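# Why does a chopping board have a moat?

I love asking daft questions about ordinary things, because the answers are often better than you'd expect. So today I'm going to talk about the chopping board. Yes, really! It sits on the worktop and hardly anyone gives it a second look, but somebody had to work out what it should be made of, how thick it ought to be and what to do about the juice.

Let's begin with the juice. Picture a big ripe tomato. You slice it, and out comes a puddle of juice and seeds. On a completely flat board the puddle slides to the edge, drips on to the worktop, finds the edge of that too and lands on your sock. (I've had tomato sock. It's horrid.) So lots of boards have a little channel carved near the rim. Grown-ups call it a juice groove, but I call it the moat, like the ditch around a castle.

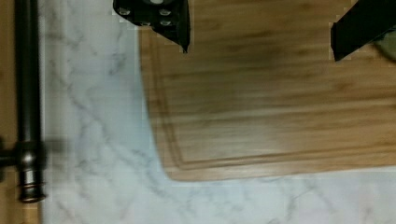 The juice runs into the moat and stays there until you carry the board to the sink. The corners are rounded, and that's handy as well. Square corners in a groove would be fiddly little traps for crumbs and gunk, and a sponge can't get into them very well. A rounded one gets wiped in a single swoosh.

Now for the stripes. Wood has lines in it called grain, and they run the same way the tree grew, up and down the trunk. Think of a bundle of drinking straws all glued together side by side. A living tree uses tiny tubes to carry water up from its roots to its leaves, and when the tree is sawn into planks, those tubes are what make a lot of the long lines you see.

Bamboo is the odd one out. It looks like wood and feels like wood, but it's a grass! It's a cousin of the stuff on a football pitch, only much, much taller. Some kinds can grow so quickly that you could measure the difference between breakfast and bedtime. The stems are hollow, so to make a board people cut them into strips and glue the strips together.

Why not use a stone worktop as your board? Marble is lovely and cool, and I like following the grey streaks with my finger as if they were rivers on a map. But it's hard on knives. A knife edge is very, very thin, and if you keep bashing it against stone it goes blunt. Wood gives a tiny bit under the blade, so the knife stays sharper for longer. And lemon juice can leave a dull mark on marble, so the board looks after the worktop too.

I once weighed mine on the kitchen scales, and it came to 985 grams. Then I weighed a bag with 900 grams of potatoes in it and held one in each hand with my eyes shut. I guessed wrong! The board felt lighter, I think because it was spread out flat along my arm. Try it with something from your own cupboard.
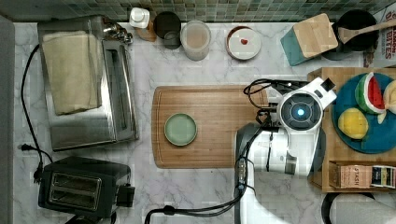 **Sakia, Mar 24, 2020**

I'm adding a bit more, as I've been thinking about where things live in a kitchen. A board usually gets the middle of the worktop because it needs elbow room. The other things can go along the back by the tiles: a mug, the knife block, a pot with a wooden spoon in it. The toaster and the toaster oven can have a side to themselves. A plate can sit on the board while you're getting ready, but you'll want to shift it before you start chopping.

Here are my board rules, which I keep on a bit of card:

- Ask a grown-up before you touch any knife.
- Put a damp cloth under the board so it doesn't skid about.
- Use a different board for raw meat.
- Wash it with hot soapy water, then rinse it.
- Stand it on its edge to dry.
- Never leave a wooden one soaking in the sink.

That last one is about the straws again. Wood drinks! If one side soaks up more water than the other, it swells more, and the board bends into a shape a bit like a crisp. I did this to a board back in February and it still rocks when I put it down.

If you'd like an experiment, put a wooden lolly stick in a glass of water and leave it overnight. Before it goes in, draw around it on paper with a sharp pencil. Next morning, lay it back on your drawing and see if it still fits inside the line. Then let it dry for 5 days and check again. Mine had a slight twist in it by then, and I've stuck it in my notebook next to the drawing.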